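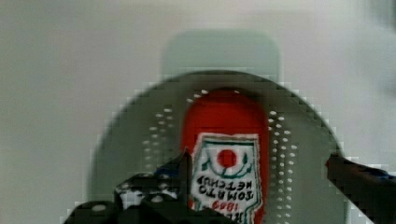 Zumthorpe workshop notebook
March 2020
Draining and rinsing, second round

Carrying on from the rice notes. The question is still why one strainer empties at once and another holds a pool in the bottom, when by eye they have much the same amount of open hole. Britt-Marie Rustad wants something we can put in the Ilberg leaflet on kitchen basics, so the wording has to make sense to people who cook and don't care about flow.

Method as before. Food goes in, 2 litres of tap water poured from the same jug at the same height, then stand for 90 seconds over the tray. Weigh the tray before and after. I poured every run today. Last time Danish Khattak and I swapped over halfway and his pours were quicker than mine, which made a mess of the lentil figures. I have crossed those out on the earlier page and they should not be copied anywhere.

Foods tried: long-grain rice, red lentils, short pasta, tinned chickpeas, washed spinach.

Rice behaves well until the grains have softened. Once cooked they settle into the holes and the flow drops to a drip. Shaking clears it for a moment and then it blocks again. Lifting one side so the water runs to the edge works better than shaking, and loses less rice over the rim.

Lentils are worse. The skins come off and lie flat over the holes like wet paper. I would use a fine mesh for them and leave it there.

Pasta drains in any of them. The tubes hold water inside, so the weight goes on falling after the dripping has stopped, if you turn them over with a spoon.

Chickpeas: no trouble. The foam sits on top and needs a second rinse.

Spinach: see below. 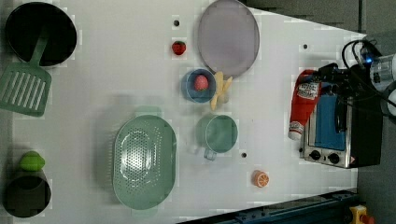
Hole size and hole spacing

Danish's view is that spacing matters more than size. I was not convinced in August when he first said it, but I am coming round. With small holes set close together, the film of water between one hole and the next is short and it breaks. With the same holes further apart, the film stays put and you get a wet patch that only goes if you tap the rim.

The shape of the base comes into it as well. A flat base keeps its last spoonful of water whatever the holes are like. A curved one sends the water to the lowest point, and if there are holes there it goes. The Cumar samples have a plain band round the bottom where the foot is joined on, with no holes in it, and that band is where the puddle forms every time. Worth telling them.

Soap makes a difference. One strainer had been washed up and not rinsed properly, and it drained faster than it had any right to. Run 6 is thrown out for this reason. From now on everything gets a plain hot rinse and a wipe before it is used.

Spinach

Leaves hold far more water than I had guessed. After the full stand, the spinach had kept 23 per cent of its starting weight as extra water. Pressing with the back of a spoon gets a good deal of it out. Pressing with a plate gets more, but the leaves bruise and go dark at the folds. For salad I would spin it. For cooking, press it and don't worry.

Britt-Marie asked whether leaving it longer would do instead. I left one batch standing while I had lunch and it was hardly lighter when I came back. 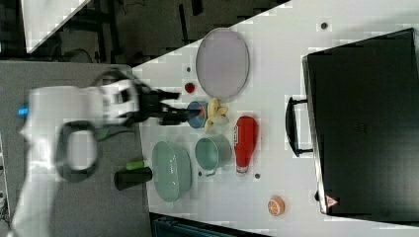
Lifting out instead of pouring off

Seneviratne's old handout says to lift food out of the pot with a slotted tool where you can and keep the cooking water. Tried this with the pasta and the chickpeas. It is slower, but there is no heavy pot to tip, and the leaflet should say so for anyone with weak wrists. Long slots let the water through quickly and also let small chickpeas through if they meet the slot end on. A slotted spoon with some depth to it is better for anything round. The flat sort suits ravioli, poached eggs and greens.

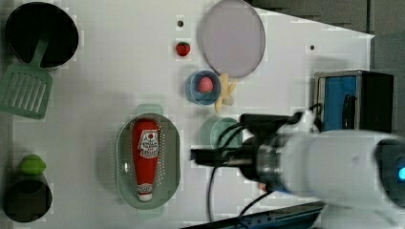 Slotted spatula resting in the black pot, seen from above.

Left to do

Repeat the rice with the pot emptied in two goes.
Ask Cumar whether the foot band can be drilled.
New scale batteries. It was drifting by the end and I re-zeroed before every chickpea run.
Danish to redraw the spacing sketch at full size, as the one on the back of the rice page can't be read.
Lentil runs again from scratch, one person pouring.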